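Chapter 4
Two Arms on One Table

In the chapters before, we built one arm and taught it to pick up hard things: a block, a cup, a screwdriver. A hard thing is polite. It keeps its shape when you close the fingers on it, and it is in the same place when you look again. In this chapter we build the second arm, and we give the pair something soft to work with.

The project has the name Hetby, after the street of the shared workshop where the first version was put together. You can follow the chapter in a garage or a spare room as well. You need a table that does not shake, a metal frame to carry the arms, and enough patience for cables. Readers who already own the Edura controller board from Chapter 2 do not have to buy a new one, as it can drive both arms. Its power supply must be changed for the larger type.

Cloth is difficult for a simple reason. The arm can hold one corner very well and still know almost nothing about where the other corners are. When the fingers pull, the folds move, and a part that was on top may go under. Two grippers help, as one can hold while the other looks for the next place to take.

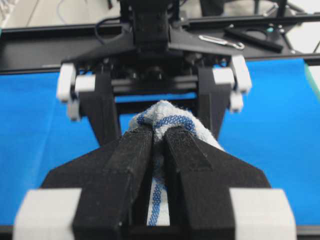
Chapter 4 - Two Arms on One Table page 200

With the striped towel pinched between the near fingers, the cloth makes a round mound above the tips. The other gripper faces it across the blue cover with its fingers a little apart. We will come back to this position many times, and we call it the waiting position. Learn to reach it slowly before you write any code for folding.

The shape of the fingers deserves your time. Lisa, the small gripper design we use in this book, has long fingers with flat, angled faces. If you print your own, do not polish the inner sides, for a slightly rough face holds fabric better. Test each pair by opening and closing it roughly 1,000 times, then check the screws. Greenberg joints become loose early, so mark them with paint.

4.1 Before you begin

Switch off the power and clear the table. Fix the second arm to the frame with the bolts only half tight - you will move it again in Section 4.2.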